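Drisik 201 benchtop dehumidifier: review after one season

Type: compressor, portable. Tank: 16 cups. Drain: rear port, gravity only. Hose included: 20 inches. Casters: four, two locking. Bought from Stustley at list price.

The 201 replaced an older Kauppinen unit in a finished basement with a concrete floor and one outside wall. It has run since May on the automatic setting, target 50 percent. Readings below come from a separate Skamisa hygrometer placed on a shelf across the room from the outlet. The display on the 201 reads slightly higher than the Skamisa in the morning and agrees with it by evening. I set the target by the Skamisa.

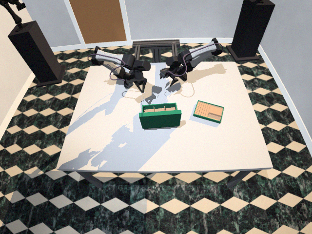
Can the 201 drain into a sink above the level of the port?
It needs a separate condensate pump for that. The port is gravity fed, and any rise in the hose will back water up into the tank until the float switch stops the compressor.

Setup takes 20 minutes if the unit was shipped upright. If it was shipped on its side, the manual asks for a full day standing before power is applied. The supplied hose is too short for most floor drains. A standard garden hose threads onto the port, but the plastic threads are shallow and should be started by hand. A rubber washer is needed and is not in the box.

Noise is steady on low fan and has a noticeable hum on high. The hum drops if the casters are locked and the unit stands on a thin rubber mat. Compressor start is a single click with no rattle.

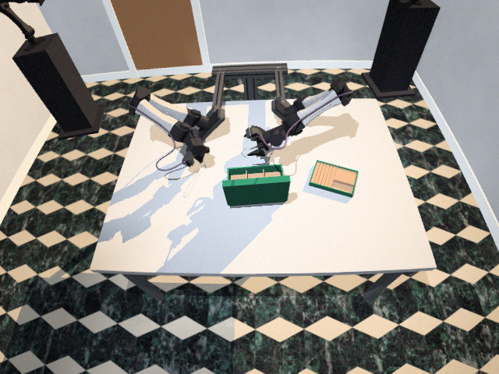
Open green box and shallow green tray on the white table.

The tank slides out from the front. Its handle folds flat, and the spout is at one corner, so a full tank can be poured with little spilling. Seating it again is less good. The float catches on the left rail unless the tank is pushed in level, and the full-tank light then stays on. The filter lifts out from the top and rinses clean under a tap.

Defrost cycles began once the room fell below 60 degrees. The fan keeps running during defrost and the display shows no code for it. The older Kauppinen did show one, and I would like it back.

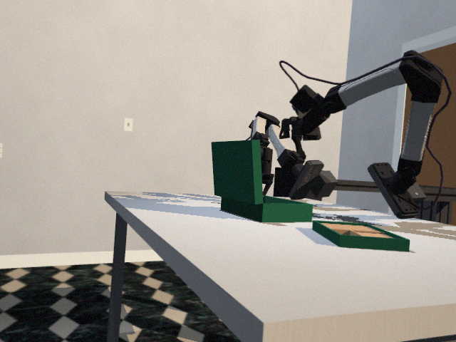
Power recovery works as stated. After an outage the 201 returns to its last target and fan speed. The timer does not survive an outage and must be set again.

Pros: accurate enough control, easy filter, good tank handle.
Cons: short hose, shallow drain threads, fussy float, no defrost code.

Rating: 4 out of 5. Suitable for a basement with a floor drain close by. For a room that stays cold through the winter, look at a desiccant model.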